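The Trirnuvmont Post Office Job

I finally got my hands on the old newspaper clippings about the Trirnuvmont post office burglary, and I have been glued to them since breakfast! If you like small-town cases with a slow, stubborn investigation behind them, this one is a treat.

Whoever did it came in through the coal chute one night in November, took 159 money orders and left the cash drawer alone. Who leaves the cash? The town put up a $500 reward and got 12 tips, most of them about the same unlucky piano tuner.
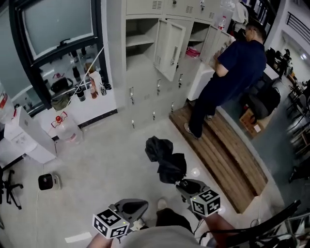
By the lockers, umbrella in tow.

What cracked it was a typewriter. Tudor Mocanu, a clerk at the Jolent feed store, noticed that 3 of the cashed orders had the same crooked letter "e" as the invoices he got from a supplier over in Sima. He drove the papers to the sheriff himself (in the snow, according to one story) and the supplier's bookkeeper confessed that week.

I still want to know how she got the keys to the inner door. The trial coverage skips right over it, so the court file is next on my list. If anyone has family from around there, please write to me!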